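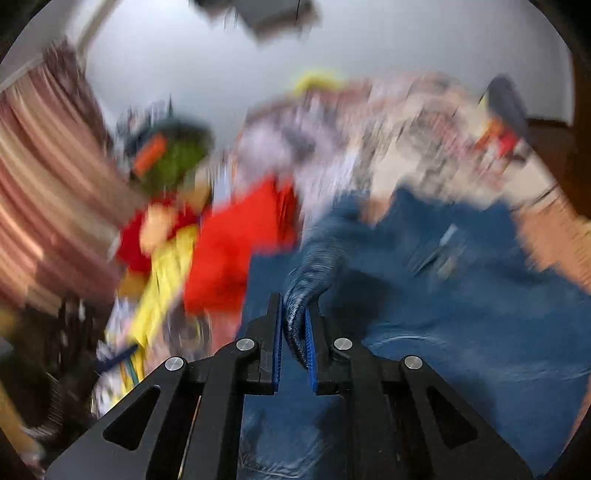 Dark blue fabric, one fold at a time.

Filed under: Home Basics > Laundry & Linens

How to wash dark bedding without buying anything new

Most advice on keeping dark sheets dark comes from people with a bottle to sell. I tried the Gomanetti color rinse and the Soltden "shade lock" sheets on old navy pillowcases, next to a set washed in plain detergent. After 3 months I couldn't tell which was which.

So, the cheap way.

1. Read the care tag. If it says cold, use cold.

2. Turn duvet covers and pillowcases inside out. The rubbing in the drum does a lot of the fading, and this puts it on the side you don't see.

3. Fill the drum loosely. A king-size cover twists into a rope if it's packed in with towels, and the middle never gets rinsed.

4. Use less detergent than the cap suggests. The cap is made by the people who sell the detergent. 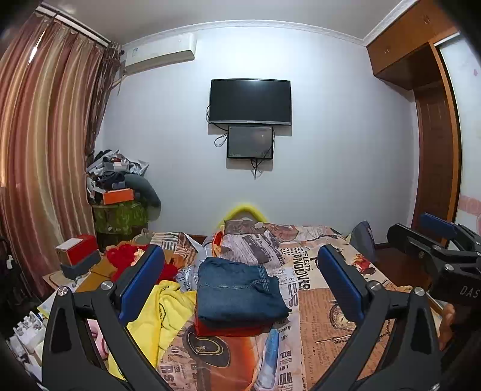 5. Skip the vinegar, or don't. It's supposed to "set" the dye. Modern dye was set at the factory, or it wasn't, and a splash from your kitchen won't change that.

6. Wash new printed bedspreads alone the first time. Wet a hidden corner and press it with a white cloth. If color comes off, keep it away from anything pale.

7. Dry on low and take it out slightly damp. Shake out the corners before hanging.

Thread count won't save you either. I have a 200 count Cikis sheet that has outlasted a much pricier Vahidi one.

We use cookies to remember your settings and measure visits. Accept all | Manage choices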